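Tramum Arms Auction Catalog Records
README, release 3
Dated 28 January 2026

Contents

This release holds 1,927 lot records for antique and modern sporting firearms, transcribed from printed sale catalogs issued by the Venckus auction house. Each record gives the lot number, maker, model, caliber or gauge, barrel length, bore grade, finish grade and the full condition note as printed. Serial numbers are masked after the second character.

Records are stored in one tab-separated file encoded in UTF-8. There are 14 columns, listed in the file fields.txt. Fractions of an inch are converted to decimals -- the printed form is kept in the column length_raw.

Condition grades

Cataloguers at Venckus stated remaining finish as a percentage in most lots and used words alone in the rest. Both forms are kept. Where a note gives a range, such as 90-95%, the lower figure is entered in finish_pct and the range stays in the note. Refinished pieces carry the flag R and should be left out of any comparison of original finish.

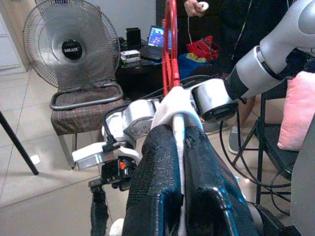 Pledel wrote after the November release that the flag R had been applied too freely, and that a lot described as "cold blue touch-up at muzzle" should not count as refinished. The point was accepted. In this release, 191 records were changed from R to T (touched up), and the printed notes were left as they stood.

Known limits

Bore grades are the opinion of the house and were not checked against the arms themselves. Shotgun chokes are missing from the earliest catalogs. Grips and stocks described as "replacement" may be period replacements; the catalogs seldom say which.

Prices are not included. Hammer prices for part of the same sales are held in the Vendima price file, which uses the same lot numbers but is issued under separate terms.

Use

The records may be used for research and teaching with credit to Tramum. They are not a guide to value, legal status or safety to fire. Corrections should cite the lot number and the catalog page.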